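4.3 Daily care of the Dramora night guard

The guard is worn over the upper teeth during sleep. Read section 4.1 before first use.

1. Rinse the guard in cool water as soon as it is removed.

2. Brush all surfaces with a soft toothbrush and plain liquid soap. Do not use toothpaste.

3. Rinse again and shake off the water. 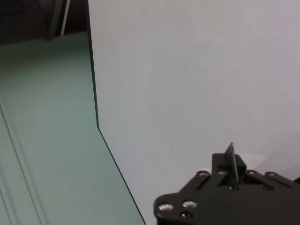 4. Leave the guard to air dry on a clean surface, fitting side up, for 90 minutes.

5. Place the guard in the vented case. Do not force the lid - a guard stored under pressure can lose its fit.

CAUTION: Do not boil the guard or put it in a dishwasher. Keep it away from pets.

Weekly soak

1. Fill the soaking cup to the line marked 100 ml with lukewarm water.

2. Add one Bester tablet and wait until it has dissolved.
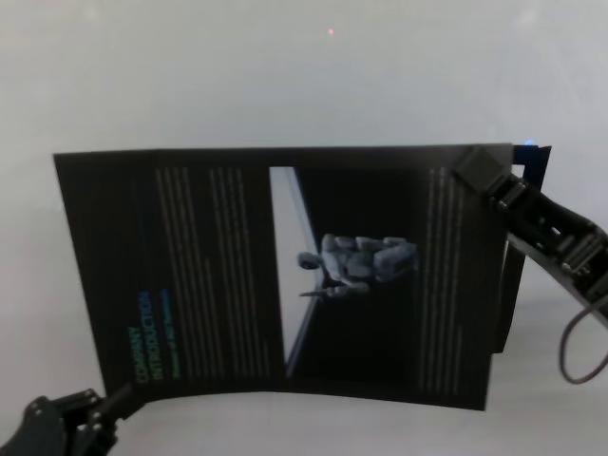 3. Lower the guard into the cup. Soak for up to 15 minutes.

4. Rinse under running water and repeat step 4 of the daily routine.

Note: Slight clouding of the material is normal and does not affect function.

Checking the fit

Hold the guard up to a light once a month. Look for cracks, thin spots and rough edges. If the guard rocks when seated, or if one side touches before the other, stop wearing it and contact the office that supplied it.

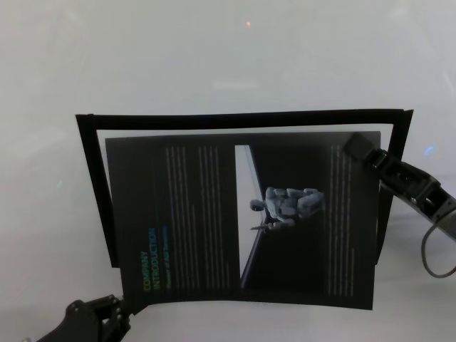 Section text: Hòa Ông, Patient Materials
Revised August 2024

Replacement

Order a new guard under part number 277 (soft) or 1483 (dual layer). The two types are not interchangeable - a new bite record is needed when changing from one to the other.

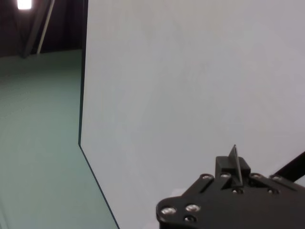

Bring the old guard to the fitting appointment, even if it is broken. Wear marks on the biting surface are used to set the thickness of the new one. Adjustment of the new guard is described in section 4.4.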